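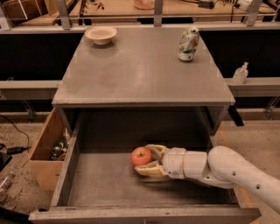

Rekha Thevar kept her lunch in the top drawer for 16 years, and when she retired from the Illthorpe depot she left the desk to Everett Zamora.

"The drawer's good for apples," she told him. "They stay cool in there. Don't put a banana in with them."

Everett was 20 and bought his lunch from the truck. He kept nothing in the drawer. It was wide and gray and scuffed along the bottom, and when he pulled it open it still smelled a little sweet.

In February the truck stopped coming. Everett drank a can of soda at noon and went hungry until he got home. On the third day Leanne Blackburn came over from the loading side with a bowl of rice and set it on the desk.

"Rekha called," she said. "She wanted to know if you were eating."

"How would she know about the truck?"

"I told her. She calls every week."

He ate the rice – all of it – and washed the bowl in the restroom sink. The next morning he stopped at the market on his way in and bought one red apple. He put it in the drawer and shut it.

At ten he opened the drawer and looked. At eleven he looked again. Leanne was at the window with her clipboard.

"You can just eat it," she said.

"It's for noon," Everett said, and pushed the drawer closed.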